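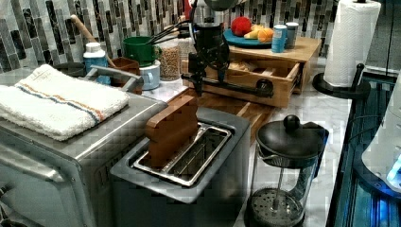

Gough Street Studios open day

Sunday, August 18, 2024

The old Prullier button factory has been split into artists' studios for a while now, but the building is only opened to the public on one day a year. I went along in the morning, before the rain set in, and stayed until they started stacking the chairs.

Entry is by gold coin at the side door. You get a photocopied floor plan and a sticker. The plan has 17 studios marked on it, though several on the top floor were locked when I got up there, including the bookbinder's, which I had been hoping to see.

The ground floor is mostly printmakers. Gerrit Fourie has the large corner room and was pulling linocuts for anyone who wanted to watch. His subject for the past few years has been the grain silos along the Zedari branch line, printed in two colours, a flat grey and a rust. He starts with the grey and lets it dry for most of a week before the second block goes on, so what visitors saw was the second half of the job. He had proofs pinned up from the early states, with notes in pencil about where the registration had slipped. I liked these more than the finished edition. The silos lose some of their weight once the edges are cleaned up.

Next door is a shared etching room with a press that came out of a technical college. It was in use all morning and there was a queue, so I went up the back stairs.

Eugeniusz Walczak paints on the first floor, at the end of the corridor. He trained as a sign writer and it shows in the lettering that runs through nearly all the work: shop names, bus destinations, the prices on a fish van. The series he is working on is called Skullik, after the hardware store his family lived above, and covers one wall of the studio. The panels are small and hung close together. Each shows the same shop window in different light, with the stock changing from panel to panel. He told me he paints them from memory and has no photographs of the place. 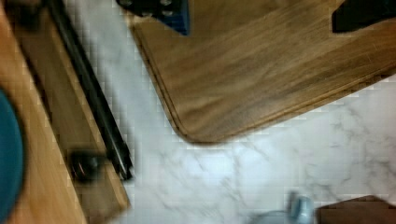
He is also slow. Two of the panels have been going since May and he wasn't sure either was done. None of the series is for sale until it is shown as a group, but there was a box of colour studies on paper at modest prices and I bought one of the fish van.

The ceramics rooms were too crowded to see much. There is a kiln yard out the back, with glaze tests laid out on a trestle in rows, and the potters were happy to talk about them.

Parking is hard. The lot behind the building holds six cars and was full when I arrived, so I ended up near the oval and walked back. There is no lift to the upper floors, and the floor plan doesn't mention this. Coffee was from a van in the yard, cash only.

Fourie's silo prints stay up in the ground floor corridor until the end of the month and can be seen on weekday afternoons. Ring the bell at the side door.

2 comments
Share this post

Get new reviews by email. You can unsubscribe at any time.

Contact | Copyright | Back to top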